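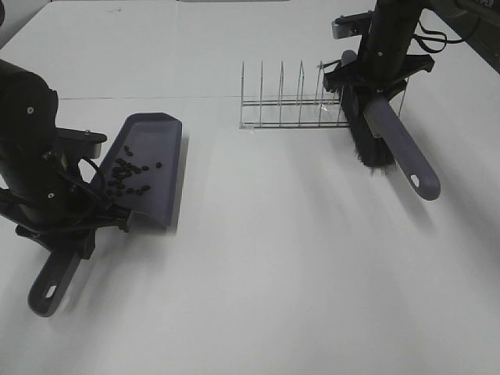 Two-arm sweeping, with a dustpan in one gripper and a hand brush in the other. The dustpan holds small black beans.

Neagu sweeping method

The Neagu sweeping method is a procedure for training two-armed robots to gather loose granular material with a dustpan and hand brush. It was developed at the Sestira laboratory in Ullthorpe under Sorin Coman, and first described in a technical report dated October 25, 2019. The method belongs to the wider field of imitation learning, in which a control policy is derived from recorded human demonstrations. It is named after the Neagu controller, the software on which the first version ran.

Background

Sweeping is a difficult task for robotic manipulation. Individual grains roll, scatter and collide in ways that are costly to model, and the brush deforms whenever it meets a surface. Earlier work at Sestira treated the two tools separately: the dustpan was clamped to the bench at a fixed angle and a single arm pushed material towards it. This arrangement performed adequately with rice, but poorly with rounder items such as dried beans, which tended to rebound from the lip of the pan.

Coman's group proposed that the pan should be treated as an active tool. In the revised arrangement one arm holds the dustpan and the other the brush, and a single policy issues commands to both.

Method

Demonstrations are collected by teleoperation. An operator moves a pair of leader arms, and the joint positions of the working arms are recorded together with the camera images. The original study used 200 demonstrations, each beginning with beans spread by hand over a white tabletop. Common household tools were used without modification to their handles.

The policy predicts short sequences of joint targets for both arms. Overlapping sequences are blended before execution, a step intended to reduce the jerking motion that can flick material away from the pan. No explicit model of the beans is used, and the policy is not given their number or positions except through the images.

A demonstration is divided into three stages: approach, in which the lip of the pan is lowered to the table; stroke, in which the brush is drawn towards the pan; and lift, in which the pan is tilted back to retain its contents. The divisions are used for analysis only and are not supplied to the policy during training.

Objects unrelated to the task, among them a wire dish rack, may be left on the table. Their purpose is to discourage the policy from relying on an uncluttered background, and contact with them is recorded as a fault.

Results

The report evaluated the method over 60 trials. A trial was counted as successful if every bean was in the pan at the end of the lift and no fault had been recorded. The two-arm policy succeeded in 47 trials, against 29 for the fixed-pan baseline under the same lighting and with the same brush. Most failures occurred during the stroke, when a bean passed beneath the bristles or around the side of the pan. Failures during the lift were less frequent and were attributed to excessive speed.

A follow-up study at Stalildale, completed in November of the following year, repeated the procedure with 8 operators in place of one. Policies trained on the mixed demonstrations were slower but made fewer faults. The authors noted that operators differed considerably in how they angled the pan - some kept it almost flat until the final stroke - and suggested that this variety was useful in training.

Limitations

The method has been tested chiefly on smooth, pale surfaces. Performance on timber and patterned laminate was markedly lower, a result the Stalildale authors ascribed to weak visual contrast and to seams that trapped smaller grains. The policy also has no means of regrasping a tool that shifts in the gripper, and trials in which this occurred were ended by the operator.

See also

Bimanual manipulation
Granular material
Imitation learning
Teleoperation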